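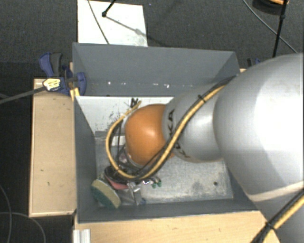
### 3.2 What we budgeted for, and what we forgot

When we wrote the purchasing plan for the picking cell in August, the arm got nearly all of our attention. We had three quotes on the desk and spent weeks comparing reach and payload (the Bergmann quote ran to 12 pages!), while everything else went into one line called "sundries", set at $767. I still wince a bit when I open that spreadsheet.

**Figure 1.** Bin-picking cell with the KUKA arm reaching into the grey bin. Small items lie at the lower left, including a sponge, and a clamp holds the bin's left corner.

Clamps are a good case. We'd priced a custom bin fixture from Narnow, with a lead time of 5 weeks, and in the end hand clamps on the bin's rim did the job for a tiny fraction of the cost – I'd start there next time and put the savings toward cabling. Cable ties, sleeving and spare leads went through our Humis account in dribs and drabs, almost always as rush orders, and the freight added up quickly.

The other thing I'd plan for is the bin itself. Ours came from Furon as a single unit, and we now list spares as a consumable, along with the sponges and other test objects. Our revised template, given in Section 3.3, has 5 separate lines where "sundries" used to be.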